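The Purba Milk Sweet Pan from Carkier

23rd October

14 shares | 3 comments

I have burned more milk than I care to admit. My mother-in-law makes barfi in a dented old pot with no handle and hers comes out pale and creamy every single time, and mine used to come out with brown flecks in it like somebody had dropped a cookie in. So when I started stocking pans in the shop, a good heavy one for milk sweets was the first thing I went looking for (selfish, I know!).

The Purba is made by Carkier, and it's the one I kept for my own kitchen. It's a wide, deep pan with sloping sides and a thick base, and it weighs a lot. Pick it up with both hands the first time, please. The width matters because milk has to lose so much water before it turns into khoya, and in a narrow saucepan you'll be standing there until bedtime.

What I cook in it

Mostly barfi, plain or with pistachio. Also peda, rabri, and a carrot halwa that I make when carrots are cheap and I have the radio on. My friend Romana Jurčo borrowed the pan to try a coconut barfi for her daughter's school fair, and I got it back with a box of squares on top, so she's welcome to borrow it again.

I start with full fat milk, always, and bring it up over a medium flame while stirring. Once it boils I turn it down and scrape the sides every few minutes, folding the skin back in. That skin is where the flavor is! Sugar goes in late, when the milk is thick enough to hold a line from the spoon. It loosens up again after the sugar and looks as if you've ruined it, and then it comes back. Cardamom last, off the heat.

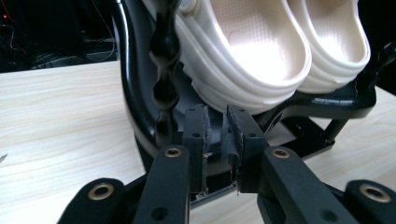
Size and fit

There are 2 sizes. The smaller one holds 3 quarts and is plenty for a family batch, and the larger is for people who do Diwali boxes for the whole street. Order numbers are on the label: the big one is 272, which I mention only because people phone up and ask for "the 20," and that's the Mastby steamer.

Both sizes sit flat on gas and on electric coil. Neither one works on induction. I've asked Carkier if they'll make one that does and they said they'd think about it, which was also their answer last year. If you're on induction, look at the Jilico pan in the list at the bottom. It's lighter and you'll need to stir more, but it does a decent rabri.

The handles are riveted loops and they get hot, so keep a dish towel handy. I wouldn't put the pan in the dishwasher. If milk has stuck, fill it with warm water and a spoonful of baking soda, leave it overnight, and push the stuck bits off with a wooden spatula in the morning. Steel wool will scratch it, and then the next batch catches in the scratches.

What comes with it

The pan, a flat lid, and a long wooden spatula with a square end that reaches right into the curve. I lost my first spatula at a potluck and the rounded spoon I used afterward was useless, so I sell the square ones separately too. There's a small recipe leaflet in the box. The peda recipe is good. The barfi recipe uses far too much sugar for me and I'd cut it by a third.

Shipping and returns

I pack orders myself and they usually go out the next working day. The larger pan goes by parcel courier and needs somebody home to take it in. If yours arrives with a wobble in the base, send me a note and I'll swap it, no fuss. Pans that have been cooked in can't come back, sorry, but do write to me if you're having trouble with one. Emil Aebischer wrote in last October about his barfi not setting and we went back and forth for a week before we worked out he'd been buying low fat milk. He's on to kalakand now and sends me pictures!

The smaller size is in stock. The larger is on its way and you can order it now if you don't mind a short wait.

Related items

Jilico Induction Sweet Pan
Mastby Steamer
Square-End Wooden Spatula
Barfi Tray with Lift-Out Base
Green Cardamom, Whole Pods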